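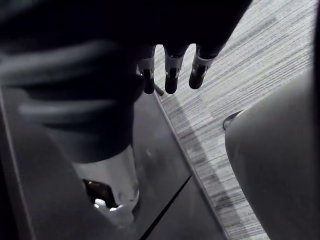
The Transfer button stayed grey for me the whole evening, Haf Mostyn wrote, and I had both clubs on the phone and a boy who wanted to play in the cup. We have had a good many messages like that one, and in nearly every case the answer was the same: the player's old registration had not been closed, so Plarklow would not let the new one be opened. This section takes you through a transfer from the first request to the printed team sheet, and we have tried to put the steps in the order you will really meet them on a busy evening before a match.

Section 4: Moving a player from one club to another

Before you start

You will need to be signed in as a club secretary or a league registrar. Coaches can look at a player's page but can't move anybody, and if you are both coach and secretary (as so many people are) please check the name in the top corner of the page, where your current role is shown next to it. Click on the role to switch.

It also helps to have these by you:

The player's registration number, as printed on their card
The date on which they last played for the old club, friendlies left out
For anyone under eighteen, the name and email address of a parent or guardian
The name of the person at the other club who will be approving the release

If the player has been out of the game for a season or more, you don't need a transfer at all. Go to Section 6, Returning players, and register them from there. It is a much shorter job.

4.1 Asking for the release

1. Open Players and choose Find a player. Type the registration number with no spaces. You can search by surname as well, but do look at the date of birth before you go any further, for we have leagues with three cousins of the same name playing in the same age group.

2. On the player's page, choose Request release. The old club's name fills itself in. If the wrong club is showing there, stop and write to your registrar, who can put the history right.

3. Pick the competition the player is moving into. A player going from a Saturday side to a Sunday side may be allowed to hold both registrations, depending on your league's rules, and in that case you want Add second registration, further down the same page.

4. Add a short message for the other secretary. You can leave it empty, but a friendly line does tend to get a quicker answer than a bare request landing in somebody's inbox at teatime.

5. Choose Send. The player's status changes to Release requested and the little flag beside their name turns amber.

Note: The message box holds 200 characters and anything past that is simply dropped when you send. If there is a longer story to tell, about kit still to be handed back or subs still owing, telephone.

4.2 Approving or querying a release

This part is for the club the player is leaving.

1. Open Requests from your home page. Waiting requests are listed with the oldest at the top.

2. Read the request through and choose Approve, Query or Object. Query keeps the request open and sends your question to the other club. Object passes the whole thing up to the registrar, and you will be asked to give a ground from the list.

3. If you approve, choose the release date. Plarklow offers you today, and for most moves that is what you want. You may choose a later date if the player has agreed to see out a fixture with you.

4. Choose Confirm. The old registration closes at midnight at the end of the date you gave, and the new club gets an email to say so.

Caution: A confirmed release can't be taken back by either club. If a player has a change of heart after you have confirmed (it happens more often than you would think, particularly with goalkeepers) they must be transferred back in the ordinary way, and in many leagues that will use up one of their moves for the season.

Caution: Do not pick a release date that falls after the new club's next match and then assume the player will be covered. They are yours until that midnight. A side that fields them early has fielded an ineligible player, whatever the two managers may have said to each other in the car park.

4.3 Completing the new registration

1. Once you have the email, go back to the player's page. The Transfer button will now be green. Choose it.

2. Check the address, the emergency contact and the medical notes. These come across from the old club exactly as they were left, which may be several seasons ago.

3. Upload a new photograph if the old one is more than two seasons old. Head and shoulders, please, and no caps.

4. For under-eighteens, choose Send consent form. The parent or guardian gets a link that stays live for 2 days. If it runs out, choose Send again and the old link is cancelled.

5. Choose Submit to registrar. The status becomes Pending, and then Registered when your registrar has passed it.

Note: Pending is not Registered! The player will appear in your squad list in grey lettering, and you can put them down for training and for lifts, but they will not be offered to you when you fill in a team sheet.

4.4 If the Transfer button stays grey

Work down these in order.

1. Look at the release date. If it is today's, the button will not wake up until after midnight.

2. Look for a suspension. A player who owes a match ban carries it with them, and the new club has to tick the box accepting it. The box is under Discipline, and it is easily missed on a phone.

3. Look at the transfer window. Leagues set their own, and many of them close at the end of February. After the deadline the button is locked for everyone except the registrar.

4. Look for a double record. If the player was brought in from a spreadsheet through Nivimport, they may be there twice, once with a middle name and once without. Message 219 means Plarklow has found a second record under the same date of birth. Don't delete either of them. Send both numbers to your registrar, who can join them together and keep the appearances.

If none of that helps, write to the help desk with the player's number and the name of both clubs. Babak Ebrahimi reads the transfer messages first and will generally ask you for a copy of the release email, so you may as well attach it from the start.

4.5 Putting the player on a team sheet

1. Open Fixtures, choose the match and then Team sheet.

2. Tap the player's name to add them. A small T stands beside anybody who has been transferred this season, so that the referee and the opposing secretary can see it.

3. Print the sheet or send it from the page. A sheet printed before the transfer went through will not have the new player on it, so print a fresh one and put the old one in the bin.

Note: Appearances and goals for the former club stay on the player's page under History. They don't count towards your own club's top scorer table, and there is no setting to change this.

For loans and short-term cover, see Section 5.

Section last revised October 10, 2024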